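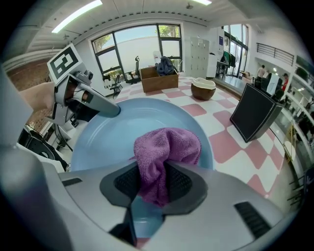
Towel in the right gripper, left one over the plate.

Hand-held gripper pads let go of towels but not spoons. What am I doing wrong?

Posted by Faustino Bermúdez

We're building a pair of hand-held grippers in a shared workshop at Zadside, two of us plus whoever wanders over to offer an opinion. The plan is to collect wiping and tidying demonstrations by hand, then bolt the same fingers onto a small arm we've been putting together since July.

The fingers are fine on anything stiff. Spoons, cups, a tape measure, my thumb. Give them a microfibre towel and they'll pick it up nicely, then the bottom layer creeps out and I'm left holding a polite corner. I'm on the third set of pads. The first set was too hard, the second tore at the screws, and this one seems soft enough but still slips after 40 or so grabs.

Before I print a fourth set, is it the pad, the spring or me? My partner on the project has already voted.

Shoshana Benavides

Bit of all three, but start with the pads as they're the cheapest to blame.

Microfibre sheds. It also picks up everything the last person wiped with it, and that ends up in the texture of the pad. Wash the pads in warm water with a drop of dish soap, scrub with an old toothbrush, let them dry overnight, and try again before you print anything. I ran a set at the Trusbridge shed for nearly 200 grabs between washes and the grip fell off so slowly I blamed the motor, the spring and the weather, in that order.

If they still slip when clean, look at how the pads meet. Close the gripper on a strip of paper and tug it from the tip, then the middle, then the base. It should hold the same everywhere. On mine the tips were touching first and the middle was doing no work at all. A 3 mm shim behind each pad sorted it, though your mounts will be different and you may need less.

And grab more towel. Come down on the middle and pinch up a good lump before you lift. A thin edge gives the pads very little to bite on, and your arm won't have your patience when it inherits the habit. 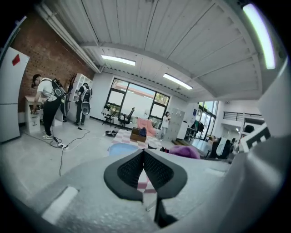 Should I calibrate the two grippers again after changing the pads?

Check the closed position and the full-open reading on each one after any pad swap, and redo the calibration if either has shifted. New pads are seldom quite as thick as the old ones, and the software will cheerfully believe whatever number it had last time.

Wetadero

stronger spring. done

Robles

Wouldn't do the stronger spring straight off. I did that on my first build and the trigger got so stiff that my hand gave up after 5 minutes, and then the printed linkage gave up as well - which at least settled the matter.

If you do want more squeeze, move the linkage pivot out a hole and see how it feels. You lose a bit of opening, so check it still gets around your biggest cup. Print the linkage lying flat too. Mine was standing up and split along the layers.

Faustino Bermúdez

Washed the pads. The water went a colour I'd prefer not to discuss. Paper test says the tips are hitting first on the left gripper and the right one is fine, so I'm cutting shims tonight. Spring stays as it is for now. Sorry, Wetadero.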